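**Tresex bench arm – with Guillot two-finger gripper and Nustard practice software**

Price: $2,364
In the box: arm, gripper, desk clamp, power supply, USB cable, spare finger pads, software license
Shipping: two boxes, sent together
Page last updated 1/1/22

I get the same question every week, usually from somebody who has just watched a very slick video: can this thing do my chores? So I'm going to answer that first and do the specs later. A few of them, yes. Most of them, no. If you want a machine that clears the dinner table while you're upstairs, please keep your money, I'd only have to take the arm back.

I've had one of these clamped to the end of my own packing bench since April. It has been bolted down, unbolted, dropped once (my fault, not covered) and taken home for a long weekend where it failed to load a dishwasher in front of my whole family. I like it a lot! I just want you to buy it for the right job.

## What it does well

Picking up one thing of a kind it has been shown, from a spot it can see, and putting it down in a place that doesn't move. That's the sweet spot. On my bench it takes small cartons off a shelf and sets them on the scale, and it will do that all afternoon with the radio on. It also feeds labels to me, sorts hex keys into a rack if they're spread out a bit, and puts lids on jars as long as the lid only has to sit there. Screwing the lid down is another matter, see below.

One customer uses hers in a frame shop to hand over corner clamps. Another has two of them moving seed trays from a cart to a bench and back. Those are dull jobs with the same object over and over, and I'd call both of them a success.

## What it half does

Tidying. Everybody wants tidying, and it's where I spend most of my own tinkering time.

The trouble is that a tidy desk is easy and an untidy one is a hundred different desks. Take a pen cup. Standing up, it's a cylinder, and the arm grabs it every time. Tip it over and now it has a mouth pointing one way and a base pointing the other, it can roll, and there may still be a pen in it that slides out the second you lift the wrong end. Wire mesh makes it worse, for the camera anyway – it sees the cup and the table through the cup and can't always decide which is nearer. You and I wouldn't even stop talking while we fixed it.

Nustard, the software that comes with the arm, lets you practice this sort of thing on the computer before you let the real gripper near anything you care about. You pick a surface, put objects on it, knock them about and let the arm have a go.

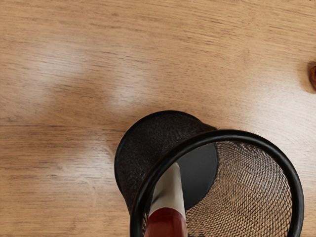
I ran 1,000 practice rounds of my stand-it-up routine that way before I tried it on the bench, mostly overnight. The practice score looked wonderful. Then I did 200 tries with a real cup and a real pen, and it got the cup upright with the pen still inside in 100 of them. Half! I was a bit crushed, and then I thought about it over lunch and decided that half was better than I'd have guessed a few years ago. The misses were mostly the same two mistakes: pinching the rim too close to the pen, or nudging the cup so it rolled out of reach.

You can fix the rolling with a rubber mat. I did, and it helps. But then you've changed your desk to suit the robot, and I think you should know you'll be doing plenty of that. My carton shelf has a strip of tape and a little wooden stop on it, and the scale is screwed down.

## What it doesn't do

* Laundry. It can pick up a sock. It can't tell you where the other one is, and folding a T-shirt took so long I went and made coffee.
* Dishes. The arm isn't sealed against water. Please don't.
* Anything with a tight screw lid. One arm can't hold the jar and turn the top, and if you put the jar in a vise you may as well turn it yourself.
* Bags, cables, anything floppy. It'll grab them fine. What happens on the way over is anyone's guess.
* Anything heavy. A full paint can is out, a roll of packing tape is fine.
* Working unattended around kids or pets. It stops when it bumps into something, but it has to bump into it first.

## The gripper question

The standard kit has the Guillot two-finger gripper and that's the one I'd start with. The fingers are flat with soft pads, and you can change the pads with a small screwdriver in a minute or so. They do wear. Mine get shiny and start to slip on cardboard, and a spare set comes in the box.

If you're mostly moving flat, smooth things (picture glass, boxes with taped tops, sheet plastic) have a look at the Bretetti suction head. It swaps onto the same wrist. It's noisy, it needs its own little pump, and it's useless on mesh, cloth or anything with holes in it, but on a clean carton it beats fingers hands down. I don't stock many, so drop me a line before you order one.

People ask if they can run both at once. No, it's one wrist and one tool, and you swap by hand.

## Setting it up

Clamp it to something stiff. A wobbly folding table will drive you crazy, since every move shakes the camera and the arm chases its own shaking. A thick workbench is perfect. A kitchen counter will do if the overhang is deep enough for the clamp.

Watch your light, too. A shiny tabletop with a bright window behind it gives the camera washed-out patches and it loses track of pale objects in them. I pulled a blind halfway down and that cured it on my bench. A matte desk pad does the same trick.

Then teach it by hand. You hold the wrist, walk it through the job, and press the button at each spot you want it to remember. Do it slowly. The first time I went through it fast to show off and got a very fast copy of my sloppy hand.

Give yourself an evening for your first job and expect the second to go quicker. Nustard needs an ordinary laptop, nothing special for running the arm, though the practice rounds will make an old one puff and blow.

## Is it worth it?

For a shop with one boring pick-and-place job, I think so, and I'd say the same if you teach or you just love this stuff and want to poke at it on evenings. For a house, not yet. I keep mine on the pen cup because I enjoy it – picking up a pen cup by hand costs nothing and takes a second.

I do see it getting better. The software that came with my first arm couldn't find a cup lying down at all, and this one finds it nearly every time and then makes a mess of lifting it. The seeing seems to be running ahead of the handling, at least from where I sit.

## Returns and warranty

One year on the arm and the power supply. Finger pads are a wear part and aren't covered. If you unpack it, try your chore and it can't do it, send it back within a month in the original boxes (keep the foam, please!) and I'll refund the arm less return shipping.

And if you're on the fence, write and tell me what you want it to pick up, what that thing sits on and where it has to go. A phone snap of the spot helps. I answer these myself, usually in the evening, and I've talked plenty of folks out of buying one.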